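The Peg

By February the robotics club had spent its whole budget on a trophy case. The trophy was to follow. Chaimae Ezzat, captain by default, had named the team Stelo and the peg Gerald.

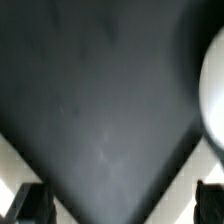

Chaimae blamed the software. She had written it, so she blamed it tenderly, in a comment 14 lines long. Then she pulled up the wrist view, two black fingers with a great dark blur between them, and asked Ákos what he made of it. "A whale," said Ákos, and went back to his sandwich.
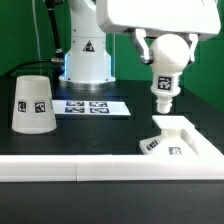

The regional rules ran to 458 pages and defined "inserted" on 2 of them, differently. Ákos favored the looser one.

The Second Attempt

They argued about speed until the vending machine shut off for the night.
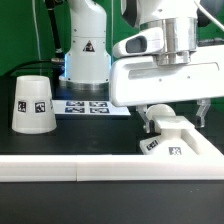
The Third Attempt

Chaimae changed one number and told Ákos she had changed several.
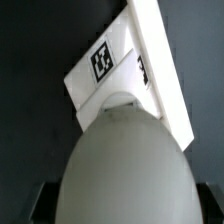
Rodica Dumitrescu wanted to know whether it would do that again with judges watching. Chaimae said she would have to ask Gerald.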